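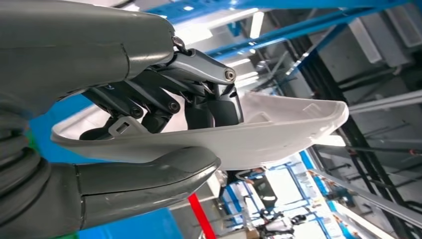

White plastic shell, robot fingers, and a lot of ceiling. Koubek stand, Wedanden open day.

I went to Wedanden on May 21, 2022 with two colleagues, a packed lunch and low expectations. Automation fairs tend to offer a robot pouring beer and a man in a lanyard who'd like my email address. The beer robot had a queue of 15 when we came in, so we went to Koubek first.

Koubek don't program their robot in the way I understand the word. They show it. An operator steers the arm and hand remotely through a job, the whole thing is recorded, and then they do it again. And again. Silvia Kuruc, who runs the training side, told us they aim for 100 good recordings of a task before they let the robot near it on its own. I asked how many bad ones that takes. "We keep those too," she said, and moved on to the next visitor.

The jobs are the kind you give a new starter on a Monday. Take the car part, put it where it belongs, fetch the next one. The tape on the tabletop shows where a part may lie at the start, and the operator is meant to vary it within that area. Left to ourselves, Silvia said, we all put things down in the same spot, and the robot learns the spot.
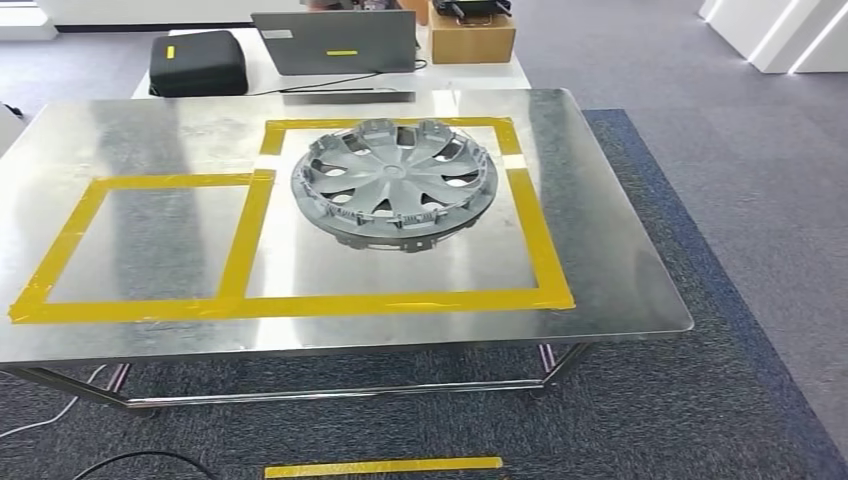 A grey wheel cover inside the yellow tape on the steel table.

Visitors could have a go on a practice rig in the corner. I drive a reach truck for a living and fancied my chances. My first attempt took 126 seconds and moved a plastic lid from one side of a tray to the other. The trouble is depth: you're sure the fingers are round the thing, you close them, and you have a firm hold on some air. My colleague managed it in 22 and has mentioned it since.

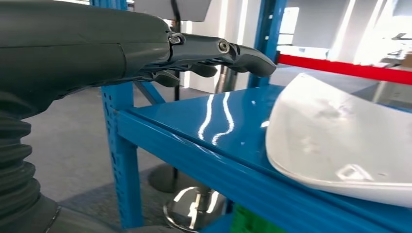

The big light mouldings are the awkward customers, according to Silvia. They're all curve, and a good place to grip is often a bad place to let go from. Her operators are told to go slowly and to finish every movement cleanly -- a hesitation gets recorded as faithfully as everything else, and she has seen a robot pause to think at exactly the point where its teacher once had an itch.

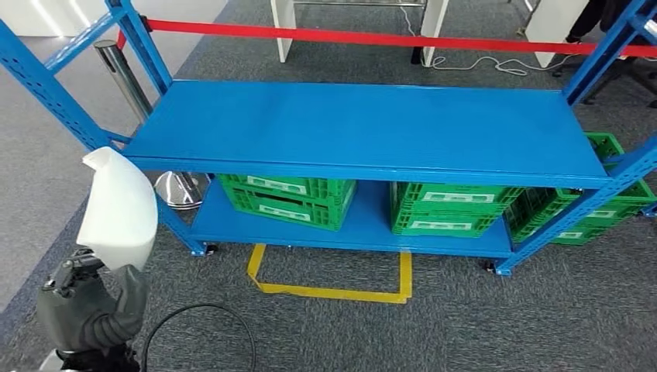 The blue rack with its green crates, robot arm at lower left.

We looked in on Kullico afterwards, who make conveyor rollers and had better biscuits. Irneck had a forklift simulator that was out of order until three. Koubek are taking bookings for a two-day operator course in October, and I've put my name down, mainly so that I can beat 22.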